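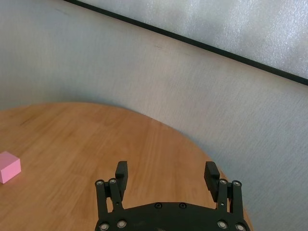 Robots coming to our packing room in January, what happens to us?
Posted by Kieran Fairclough, 26 December 2018
Print | E-mail

I'm on kitting at Isero, we box up parts for schools. Been told two Zultlow arms are going in after the break and some of us will be "redeployed". Manager showed us a bench trial on a round table, a little pink cube off to one side and the gripper with its fingers wide open. That's the sort of job I do all day, blocks into boxes. 13 of us on the line. Are we all out? And can they make me train on it? Contract says "packing duties", nothing about machines. Union rep is off till the new year so asking on here.

Keith Naylor
Depends on your contract. Ask HR.

Joanne Ashworth
Went through this at Mallet so here's what I remember, sorry its long. We had 37 on days when the arms came in. No one was sacked on the spot but the agency lot weren't called back and leavers weren't replaced. So the room got emptier and quieter. Miss the chat more than I expected.

What the job turned into – loading trays, clearing jams, checking what comes out. Less lifting, my wrists are better for it. More standing about waiting, and then everything goes wrong at once and three people are looking at you.

Things to ask before it starts, get them in writing:

1. Who trains you and is it in paid hours. Ours was, but only after we kicked off about it.

2. How close you'll be working to it. With two arms coming in over one table from both sides there isn't a lot of room for your hands, so ask where you stand, where the stop button is and who's allowed to reset it.

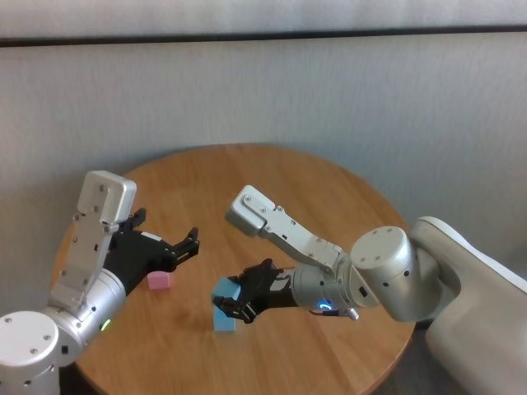 3. Whether the target changes. Ours went up to 2000 boxes a shift and noone told us till it was on the board.

4. What grade the new job is. I was minding a machine on packer's pay for months. Got it sorted in the end, bit of back pay too.

On "packing duties" – I think they can ask you to do reasonable training but a different job is a different matter. Wait for your rep and don't sign anything new over the holidays.

Birsen Demirtaş
Agree with Joanne esp. no 4. Would add, volunteer for the training early if you can stand it. At our place the ones who did ended up setting the thing up for new kits and that is steadier work than what was left on the line. Not fair on the older ones mind. Good luck Kieran, let us know what the rep says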